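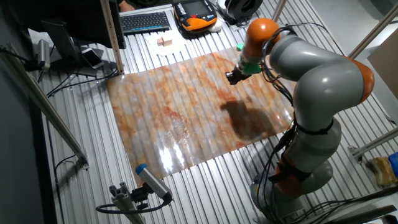
*A grey and orange robot arm, its black gripper above a marbled sheet on the table.*

## Valderrama barber's shop to reopen at Fadinlow Parade in September

The Valderrama barber's shop, which closed its doors in Grustport town centre last winter when the lease on the building came to an end, will reopen in September at new premises on Fadinlow Parade. The Grustport Traders' Association has confirmed that the unit, formerly a shoe repairer's, has been let to the shop's owner, Wellington Andrade, on a ten-year lease.

Mr Andrade has cut hair in the town for 38 years. He took over the business from his former employer and kept both its name and its two original chairs, which will be moved to the new address. A third chair has been bought for an apprentice, who is expected to start when the shop opens.

The new premises have step-free access from the street and a lower basin suitable for customers who use a wheelchair. Neither was possible at the old address, where the shop was reached by a flight of stairs from the market passage. Customers who could not manage the stairs were visited at home on the last afternoon of each month, and Mr Andrade has said that these visits will continue for anyone who still wishes to have them.

A petition asking for a suitable unit to be found in the town gathered 1548 signatures, most of them collected on paper at the library and the bus station. The Association received it in the spring and wrote to the owners of several empty units. The owner of the Fadinlow Parade property was the first to reply.

"Many of my customers came in first as small boys, sitting on a board across the arms of the chair," Mr Andrade said. "Some of them now bring their grandchildren. I was sorry to close and I did not expect to be asked back by so many people."

The cost of fitting out the unit has been met by Mr Andrade, with a grant of £1000 from the Association's empty shops fund towards the ramp and the front door. Plumbing and electrical work is being carried out by Drasta, a Grustport firm, and is due to be finished before the end of the school holidays. The shop sign will be repainted and fixed above the window in its old colours — dark green with cream lettering.

Opening hours will be from 8.30am to 5.30pm, with one late evening a week. The shop will not take bookings for ordinary haircuts, and customers will be seen in the order in which they arrive, as before. Appointments will be needed for shaves and for a child's first haircut. A price list will be placed in the window before opening. Pensioners' rates will stay as they were when the shop closed.

Holders of the shop's old loyalty cards may continue to use them. Mr Andrade's records show that 304 cards had been issued and not yet filled at the time of closure, and any stamps on them will be honoured. Cards which have been lost cannot be replaced.

Parking on Fadinlow Parade is limited to one hour during the day. The Association advises customers who expect to wait longer to use the car park behind the Corn Hall, from which there is a level path to the shop.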